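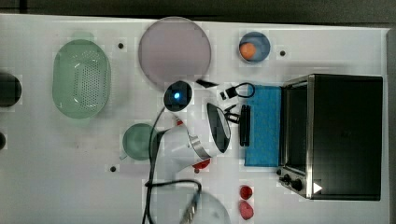

Photo: Zamfira Onu / Vata kitchen table set. Reuse OK with credit.

Vata – kitchen things on a white table

README, last touched December 8, 2023

Quick notes so people stop emailing me the same questions. Will clean up when there's time.

What this is

Photos of ordinary kitchen items on a white tabletop, shot from straight above. Plates, bowls, colanders, food and fruit, a few odds and ends. Things get moved between shots, so the same bowl turns up in lots of places and sometimes half hidden. 1385 photos total. Labels are item names plus color, typed by hand.

Made for sorting and naming dishes. Started out as a list for the Ibarra kitchen inventory, then grew. Ibarra only ever used the plates part.

What's in the folders

table_main – the bulk of it, 1000 photos
table_crowded – more overlap, things tucked under or behind other things
check – 100 photos, labeled by 2 people, use these to test against
labels.csv – one row per item per photo
colors.txt – color names, read this before you complain about the pinks

No zip of everything, sorry. Grab folders one at a time.

Label columns

photo, item, color, shape, partly_hidden, at_edge, note

partly_hidden is yes or no. I did not try to guess percentages. at_edge means the item runs out of the picture. Both can be yes.

note is free text and messy. Mostly blank.

How items got named

Short everyday words. Plate, bowl, colander, pot, lid, cup. If it has holes in the bottom it's a colander, even a shallow one. The oval pale green one is colander / green / oval everywhere. Earlier rows said "strainer" – should all be fixed now, tell me if you find one.

Bowl vs plate: raised rim alone doesn't make it a bowl. The big round pinkish one is a plate. Filed under pink. Some people want mauve, and colors.txt maps mauve to pink so search for either.

Green is one bucket. The green bowl with the see-through rim and the green colander both come up if you filter on green only, so filter on item too. Splitting green into light and dark was tried in September and the two sets of labels didnt agree, so it went back.

An item inside another item gets its own row. Orange ball in the small blue bowl = two rows, with "in bowl" in the note on the ball row. The ball is "ball", color orange. Not "orange". Please don't merge those, I had to undo it once already.

Unsure things

Dark round stuff at the edge is the worst. If only a slice of it shows it could be a pot, could be a lid. Those rows say "pot or lid" and stay that way. Same with small red bits poking out from under something. If there's enough to go on it says "strawberry?" with the question mark, otherwise just "red item". Filter on the question mark if you want only the safe rows.

The small black dots on the tabletop are not items. They're not labeled. If your counts come out too high per photo, check that first.

Floor and anything past the table edge: not labeled either.

Known problems

White on white. Rims of pale dishes fade into the table, so if you're drawing outlines expect trouble. Pale green throws a bit of green onto the table next to it too, and outline tools like to grab that.

A few rows from the Nomenach batch still have capital letters in the color column (Blue, Green). Lowercase them on load.

Item order in labels.csv means nothing. It's whatever I typed first.

Shape is only filled in for dishes. Fruit and balls are blank there. Might add later, might not.

Duplicates: possible in table_crowded. I took out the ones I recognised by eye.

Good for

Naming common dishes, color words, practice with things that overlap, picking out what's stacked or sitting inside what.

Not good for

Real food. Brand names. Sizes – there's no ruler on the table and I haven't measured anything. Also don't use it to guess what's in a normal kitchen drawer, the mix is whatever was on hand in Hokimberg.

Changes

v2 – strainer changed to colander, mauve mapped to pink, check folder added
v1 – first upload, plates and bowls only

To do

fix the capitals
second look at every "pot or lid" row
better notes for items in bowls
write a shorter README

Credit

Vata kitchen table set, Zamfira Onu. That line is enough. If you fix labels send the changed rows only, not the whole file – and say which photo.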